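Grerell Community Computer Refurbishment Program
8/15/23

1/5 Grerell is again accepting used desktop computers for refurbishment. Laptops and monitors will be considered at a later date.

2/5 Please erase personal files before drop-off. Our staff will wipe all drives a second time on receipt.

3/5 Each desktop is opened and its board inspected before any part is replaced. The processor socket and memory slots are checked first - bent pins remain our most common fault. 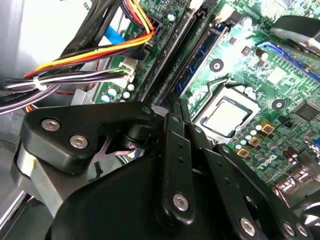

4/5 Processors that pass inspection receive new thermal paste. Memory is then tested for 9 hours. Units that fail are set aside for parts.

5/5 Since May, 33 computers have been placed with local households through our partner, Levex. Applications for the next round are open for 30 days and may be submitted at the Grerell front desk.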